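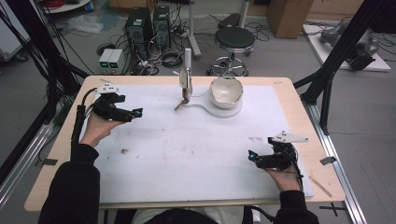 White board, light wood, black sleeves.

I had promised myself I would not buy a print this year. The hallway is full, the stairs are full, and there is a linocut of a heron leaning against the bath that we have all agreed to stop mentioning. So when the leaflet for the Holtura open studios came through the door in November I put it straight in the recycling, and then took it out again to check the opening times.

Holtura used to make buttons. There are 16 studios in it now, over two floors, and the stairs between them were clearly designed by someone who disliked knees. I started at the top on the theory that coming down would be easier with a parcel. (There was not going to be a parcel.)

Damián Núñez has the corner room with the good windows. He makes woodcuts of bus shelters – only bus shelters, one block each, 108 of them so far. I asked whether he ever fancied a tree. He thought about it for longer than I expected and said he'd once done a shelter with a tree behind it and hadn't been happy. I liked him enormously. I also liked number 41, with the bench missing, and had to go and stand in the corridor for a bit.

Across the landing, Urmas Grigaitė was letting people have a go at marbling paper. You drip the ink on, drag a comb through it, lay the sheet down and hope. His looked like the inside of an expensive book. Mine looked like a weather warning. He held it up to the window and told me it had "movement", a word I plan to use about my own cooking. He runs a proper workshop in the spring, with room for 10, and I've put my name down despite the evidence.

Downstairs there was tea, and a lemon cake that had gone by the time I reached it, and a long queue for the ceramics. I skipped the ceramics. I own enough bowls to open a canteen.

Number 41 is currently behind the sofa. The heron has company coming, as soon as I find the hammer.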